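Search the forums
Search
Posted in: Health & Wellbeing > Doctors, Clinics & Referrals > Kidney & Bladder

Referred to Dikham clinic or stay with Stososside? Stage 3 stuff

marrowfat
Bit of a long one sorry, typing on my break. GP rang in March, my kidney numbers have been creeping the wrong way and she wants me under a specialist. Two choices on the letter. Stososside, the big hospital, or the new outpatient place at Dikham run by the Tsoukalas practice. Dikham is ten mins from me. Stososside is two buses and a walk up that hill.

Sounds a no brainer but sister in law says go where the dialysis unit is, becuase if it ever gets that far you're already known to them. I'm nowhere near that (I think?? nobody's said the word to me). Also on blood pressure tablets, and the letter just says "CKD 3a, please see and advise".

Anyone been to either? What happens at the first one? Do they do a scan same day?

tidewrack
Stososside patient here, 8 years. Good doctors, dreadful waiting room. First appointment for me was bloods, wee sample, blood pressure sitting then standing, then a chat. Scan was a separate letter, separate day. Take a list of every tablet incl. stuff from the supermarket. They were very interested in how many ibuprofen I'd been having for my back. Too many was the answer.

pennywort_2
Dikham for me. Seen on time, both visits. They did the scan while I was there but I think that was luck, somebody hadn't turned up. Didn't feel rushed. Parking is free which at Stososside it certainly isnt.

One thing, you see whoever's in that day. Had a different doctor second time and had to go through the whole history again.

oldgreencoat
Sister in law is right imo. Records don't talk to each other as well as they tell you. My husband was under a small clinic for ages then got moved across when his numbers dropped, and the hospital started from scratch. All bloods repeated. Months of it. If you're going to end up at the big place just start there.

tidewrack
Bit strong? Most people at 3a never end up anywhere near dialysis. Was told that on day one, and I've barely moved in all this time. Don't frighten the OP.

oldgreencoat
Not frightening anyone. Said IF.

pennywort_2
Dikham bloods go to the Stososside lab anyway, it's printed on the form. So they can't be that cut off from each other.

oldgreencoat
Lab yes. Letters no. Different system. Ask me how many phone calls.

marrowfat
Thanks all. Not frightened, well a bit. What's this about ibuprofen, I take it for my knee. Not every day. GP never mentioned it.

tidewrack
Ring the pharmacist today, don't wait for the appointment. Seriously. It's one of the first things they ask about. Paracetamol is usually what they'll steer you to but ask, I don't know what else you're on.

sloe_and_steady
Seconding pharmacist. Also don't go mad cutting out protein or buying "kidney cleanse" tea off the internet. I did the tea. Was told off. Some of it has things in it you really don't want. Spent more than 200 quid over that winter on powders and teas and drops, all went in the bin, felt a right fool.

What did help was salt. Boring but there you are. Bread, bacon, stock cubes, all of it adds up. BP came down after I stopped buying ready meals.

marrowfat
Rang pharmacist. Off the ibuprofen, gel for the knee is a maybe, she's checking with the GP. Lovely woman, 2 minutes on the phone and more use than the letter was.

Salt I can do. Potassium is what confuses me. One website says bananas are poison, another says eat your fruit and veg??

sloe_and_steady
Only cut potassium if they tell you yours is high. Mine's fine so I eat what I like. It's on the blood results, ask for the actual number not just "normal". Same with your eGFR, get the number and write it down with the date next to it.

tidewrack
This. I've a little notebook, all my readings in it. The consultant actualy asks to see it now, says it's quicker than the computer.

Forgot to say re home BP monitor, do get one. Upper arm not wrist. Doesn't have to be dear. I've got a Poron, basic thing, no complaints, the cuff's on its second set of velcro. Sit five mins first, feet flat, no talking, two readings, put the lower one... no hang on, I was told average them. Check with the nurse.

pennywort_2
Average. Dikham nurse said morning and evening for a week before you come in. And no coffee just before, which is where I'd been going wrong.
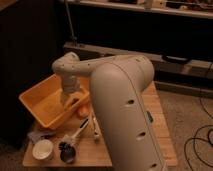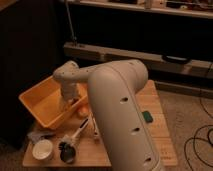 oldgreencoat reckoned the home readings were a waste of effort, seeing as the hospital only ever went by its own machine and her husband's diary never once got looked at.

tidewrack
Well mine did. Depends who you get I suppose. My clinic readings are always way up, I get in a state on that hill. Without the home ones they'd have doubled my tablets. So not a waste for me.

oldgreencoat
Fair enough. Glad someone's looking at them. Still cross about it all, ignore me.

marrowfat
Not ignoring you, it's useful. Did your husband get on ok in the end once he was moved over?

oldgreencoat
Yes. Took a while but yes. Steady now. The specialist nurses at Stososside are very good once you've got their direct number. GET THE DIRECT NUMBER. Don't go via switchboard.

hobnail
Just found this, am at Dikham as well. Different view on the seeing a different doctor thing. You can ask for the same one, you just wait a bit longer for the slot. Reception don't offer it, you have to say. I've had the same one every time since I asked.

Also they will send copies of your clinic letters to you if you ask at the desk. Then if you ever do move you carry your own paperwork in a carrier bag and slap it on the table. Sorted, no phone calls.

pennywort_2
Didn't know you could ask for the same one! Will do that next time. Cheers.

oldgreencoat
The carrier bag is a good idea I'll give you that. Still think start where the unit is.

hobnail
Depends how poorly you are surely. At 3a you might be seen once and handed straight back to your GP with a plan. I know two people that happened to. Two buses for a ten minute chat, I wouldn't.

tidewrack
And if it's once a year the hill doesn't matter much either way. I'd still go Stososside but I'm used to them. Horses for courses.

sloe_and_steady
What's the wait at each, that would decide it for me. Letter should say. If not ring both.

marrowfat
Letter doesn't say. Rang at lunch. Dikham 5 weeks, Stososside they wouldn't commit, "we'll write to you". Got it down as Dikham for now. Receptionist said I can be transferred later if needed, and yes I've heard oldgreencoat on that, I'll be asking for copies of everything.

Questions so far for the first appointment
- what is my actual number and what was it before
- is it the blood pressure doing it or something else
- potassium, yes or no to bananas
- is there protein in the wee (GP said something about this, wasn't listening properly, was at work)
- knee gel
- who do I ring if I get a tummy bug

Anything missing?

sloe_and_steady
Good that you've got the tummy bug one on. Some BP tablets they want you to pause if you're being sick and can't keep fluids down. Don't do it off your own bat, get them to tell you which ones and write it down. "Sick day rules" is the phrase.

tidewrack
Ask about how much to drink. I'd been forcing down litres thinking it flushed them out. Doctor said just drink to thirst, normal amounts. Was up all night for nothing.

hobnail
Mine said more or less the opposite, drink plenty, but I get stones so prob different. Ask.

pennywort_2
Family history. They asked me who had what and I hadn't a clue, had to ring my mum from the corridor. Find out beforehand.

And take a sample with you, first one of the morning. They'll give you a pot there otherwise, and then you're stood in the loo with the tap running for ages.

marrowfat
Ha. Ok pot noted. Dad had "something with his kidneys", will ask my aunt, she knows everything.

oldgreencoat
Ask exactly what. Cysts run in families and they'll want to know. Not saying it is. But ask.

marrowfat
Will do. Break's over, back on here after I've been. Thanks everyone, incl. the arguing

hobnail
Good luck. Ask for the same doctor when you book the second one, NOT the first, they can't do it on the first for some reason.

sloe_and_steady
And step away from the tea.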